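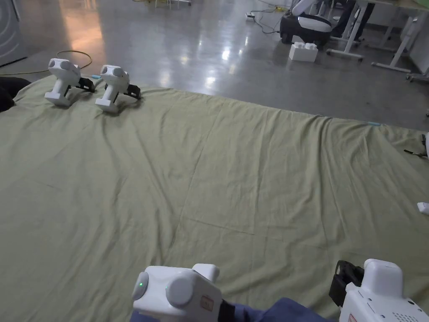

Figure 3. Green cover laid loose over a flat surface, clips on the far edge. Long soft folds, one sharper bunch towards the right.

4.2 Cover state and what ends up on the bed

We take cloth first, then objects. Same bedroom for both figures, the Cadton flat. Coding as in section 3: crease, fold, bunch. A crease is thin and straight. A fold is soft and has width. A bunch is several folds crowded together so you can't follow one without running into the next. Grímur Ingvarsson coded all of the Cadton material, Fitriani Majimbun recoded 956 entries without seeing his sheet. Where they differed it was nearly always fold against bunch.

Figure 3 is a good case for keeping crease seperate. One runs diagonally through the middle, down and to the left, and it goes its own way among the softer wrinkles. Fainter one lower down, horizontal. Straight lines like these we read as left over from storage, folded in a cupboard, although the coding sheet only records shape and direction. The wrinkles coming from the far edge are a different matter. Loose laying gives those, and smoothing by hand from one side tends to push them along without getting rid of them.

Clips. Two small teal ones show on the far edge, well apart, and the bunched pleats fall between them. We coded clips as present or absent and did not measure spacing, which in hindsight was a mistake. The Furkness bedrooms had none at all so no comparison there anyway. The Ravn rooms used fitted sheets and are left out of this part.

Objects next. Of 3889 entries in the full set, a bed entry gets one of two labels, "parked" or "in use". Parked means put down on the bedding with no sign of it being used there. Food was the awkward category. Unopened food on a bed is parked, a bowl with a spoon in it is in use, and anything we couldn't decide went to a second reading on 2021-02-10. After that 18 were still open and we droped them.
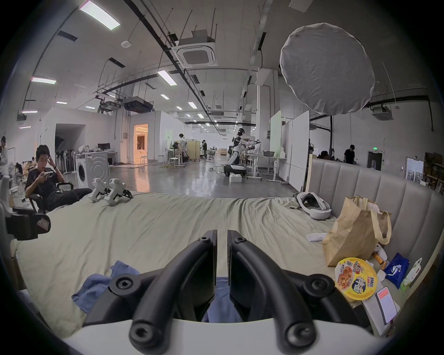
Figure 4. Bed used as a table. Paper bag, noodle cup, phone and small items gathered on the headboard side.

Figure 4 shows the headboard effect clearly. Small things collect near the upright surface: a little bottle propped against the grey padding, a blue plastic package, the kraft bag leaning close by with its top folded, noodle cup in front of it. White plush figure and something small and orange between bag and cup. VR headset further back, near the corner. The blue cloth lies crumpled on the sheet, coded as textile, not as bedding.

Phone coded parked, face up on the sheet. The one in the seated man's hand is not a bed entry and isn't in the counts. Sheet is rumpled nearly everywhere so we gave no separate fold codes here, just "general". Nedimis scale score for disorder: 8, both coders agreeing.

Whether the rumpling comes from objects being put down or from people sitting is not something the stills can settle. See 5.1 for the diary data.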